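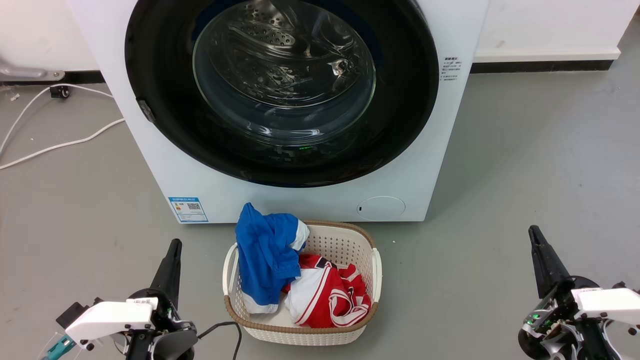
Thread: Washing team shirts at home, is any of the special advice real?

Werstead Household Board > Laundry and Cleaning

pitchside_mum
Our club sent home a sheet with the new season shirts and I have a hard time believing most of it. Cold water only, inside out, no softener, never in with another color, and you're supposed to buy a sports detergent that costs twice what I pay now. What I'm dealing with is the blue with white trim and the red and white one. I want to put them in together on a normal warm cycle and move on with my life. Has anyone here ever seen a shirt ruined by doing that? I mean seen it yourself, please don't send me a link to a blog that sells detergent.

bluntspoon
No. I've washed polyester shirts with everything else for six years. Red, white, navy, whatever was on the floor. Polyester hardly lets go of its dye in a home wash. The people who lose shirts lose them in the dryer.

Hrvoje Atanasov
I have seen it. Red goalkeeper shirt, white sleeves, first wash, warm. The sleeves went pink and stayed pink. So "hardly" is carrying a lot of weight there.

bluntspoon
Was there cotton in it? And was it the only red thing in the load?

Hrvoje Atanasov
There was a red cotton towel in there too, fine. I still blame the shirt.

bluntspoon
I'd blame the towel.

lintfilter_larry
Going by the picture, that red and white one is where I would be careful. White panels right up against red. If it's going to run, it will run onto itself, and keeping the blue one out of the load won't save you. Do the first wash cold and quick and take it out as soon as the machine stops. Leaving it sitting in a wet lump is what does the damage. After that I wouldn't worry.

pitchside_mum
That makes more sense than the sheet did. The sheet says to keep the colors apart "to protect the fabric" and I couldn't work out what fabric was being protected from what.

Dorrie K
Can I stick up for the inside out rule? If there's a printed number or a sponsor on the front it really does crack less. I had two shirts from the same kit order, one I always turned, one my husband washed. His was peeling by March.

bluntspoon
Two shirts is not a test, Dorrie. Did they get worn the same amount?

Dorrie K
No, the peeling one got worn more. I know what you're going to say.

bluntspoon
Then I won't say it. I turn mine too, it takes a second. I just don't think we know.

tumbleweed_4
The softener one is the only rule I'd keep. It leaves a coating and the sweat smell gets harder to shift. You can find that out for yourself, leave it out for a few washes and smell the armpits. The sports detergent I would skip. I bought a bottle of Driturano because the guy at the store swore by it and I could not tell it from the regular liquid. My nose, my shirts, take it for what it is.

Hrvoje Atanasov
We use Driturano and like it.

tumbleweed_4
Like it how, though? Compared to what?

Hrvoje Atanasov
Compared to before, when the bag stank. But we also started taking the stuff out of the bag the same night, so.

lintfilter_larry
There's your answer.

Dorrie K
Different question, is there a problem running a front loader with just two shirts in it? My Barnthorpe bangs around like mad on spin when it's nearly empty.

lintfilter_larry
It can. One wet lump on one side of the drum and it has nothing to balance against. Most will try to spread the load out and then give up and leave it soaking. I'd wait until there's more in the basket, or throw in a couple of light colored T-shirts with them. Don't go up to the 400 spin and think that fixes it either. Slower is gentler, but you'll be wringing them out over the tub.

pitchside_mum
Okay. I'm doing the red and white one cold with some old white socks, and the blue one can go in with the jeans. If the socks come out pink I'll come back and apologize to Hrvoje.

Hrvoje Atanasov
I'll wait.

bluntspoon
Which setting are you using? If you pick the delicates cycle it barely moves and then we've learned nothing.

pitchside_mum
The plain cold one. I'm not running a lab, I have practice drop-off at six.

Dorrie K
Still turn it inside out.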